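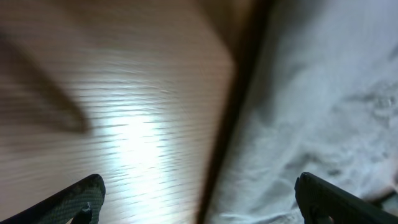 Fig. 7. Light wood surface with fine grain, white fabric lying beside it.

Housekeeping Basics, Unit 13: Wood and textiles
Notes by Hina Farooqui

In this unit we study how to care for wood that stands close to bed linen or other cloth. Please read page 26 of the Demulberg workbook before class.

Look first at the light on the wood in Fig. 7. Glare hides the grain, and it also hides dust and small scratches. Change your position until the shine moves away, then inspect again.

Order of work:
Move the fabric away from the wood.
Wipe along the grain with a soft cloth, well wrung out.
Dry with a second cloth.
Clean the narrow gaps last, with a dry brush.
Smooth or fold the fabric and put it back.

Do not spray any product directly on the wood. Drops can reach the textile and leave a mark.

Homework for November: choose one wood surface at home and write down its finish, its grain direction and the marks you find. Bring the sheet to room 1193.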